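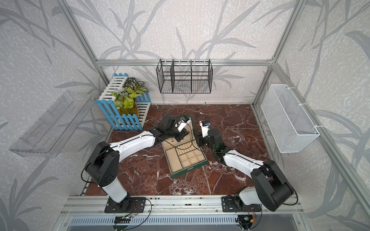 El joyero verde en la celda, con la tapa sujeta por la pinza izquierda.

Inicio · Temas · Sin responder · Normas · Entrar

22/07/2022 — publicado por mulska_lab

La política abre el joyero con el papel pintado de siempre y se pierde si lo cambio

Hola a todos. Estoy con el trabajo de fin de máster y llevo una temporada peleándome con una tarea que parecía de las fáciles: abrir la tapa de un joyero con un montaje de dos brazos. Grabé 300 demostraciones teleoperadas y entrené por imitación, con las cámaras de las dos muñecas más la vista fija de la celda. Con el fondo que se ve en la foto (el papel gris y blanco con las hojas de caña y bambú) me sale bien en 59 intentos de cada 100, que para mí ya era una alegría. Pues bien, cambio el papel por uno liso, dejo todo lo demás igual, y bajo a 38. ¡Solo por el papel!

Lo que me tiene loca es que la tarea no toca la pared para nada. El suelo es el mismo mármol rojizo, el joyero es el mismo, los brazos salen del mismo sitio. He probado a bajar la resolución de la vista fija y me quedo igual. También quité el macetero de la esquina por si acaso, y nada. En el artículo de Jatoi que me pasó mi tutor decían que con la cámara de muñeca bastaba para este tipo de agarre, pero cuando apago la vista fija el brazo llega torcido y roza la tapa por un lado.

¿A alguien le ha pasado? ¿Vuelvo a grabar con varios papeles o hay algo más barato que pueda intentar antes? Entrego en agosto y no me sobra el tiempo. Gracias de antemano.

Monique Rey
A mí me pasó casi calcado con un costurero, así que te cuento lo que hice yo. Lo primero, antes de grabar nada: tapa la vista fija por zonas y mira cuánto cambia la acción que predice la red. Si al tapar la pared del fondo la predicción se mueve más que al tapar la caja, ya sabes de dónde está sacando la posición. En mi caso usaba el dibujo de la pared como si fuera una regla, y unas hojas grandes y oscuras sobre blanco le vienen de maravilla para eso.

Lo segundo, recorta la vista fija para quedarte con el suelo y poco más, y desplaza el recorte al azar unos píxeles en cada muestra de entrenamiento. Cuesta una tarde y no hay que tocar el robot. Yo recuperé bastante con eso, aunque no todo.

Y si después tienes que grabar, no repitas las 300 — con 5 fondos distintos y unas pocas demostraciones en cada uno se aprende más que con un montón en el mismo. Mezcla también el ángulo del joyero. En tu foto está en diagonal, y si en todas las demostraciones está girado parecido, la red no tiene motivo para mirar la caja. Eso lo comprobaría incluso antes que lo del papel.

Una cosa más sobre tu medida: ¿cuántas tandas de 100 hiciste con cada fondo? Si fue una sola, repítela intercalando los papeles en la misma sesión, que la calibración se va moviendo y luego le echas la culpa a la pared. Y apunta dónde falla (si no llega al borde, si lo coge y se le escapa, si levanta poco), porque un porcentaje pelado te va a servir de poco cuando escribas la discusión.

bredeck
pon una tela verde y a correr, yo lo tengo así desde el principio y cero problemas

mamano_r
Lo de la tela verde con un joyero verde oscuro no lo veo jaja. Además, si solo entrenas con la tela tienes el mismo problema el día que la quites, salvo que sustituyas el fondo por imágenes distintas al entrenar.

De acuerdo con Monique en lo del recorte. Añado que mires el borde de la tapa en la cámara de muñeca del brazo que la sujeta: cuando la pinza está cerca, puede que la pared se cuele por encima y ahí el recorte de la vista fija no te ayuda. Yo metí cambios de brillo y contraste en esas imágenes también y algo mejoró, pero no guardé los números, lo siento. Si pruebas lo de tapar por zonas, cuelga el resultado en este hilo, que me interesa para lo mío.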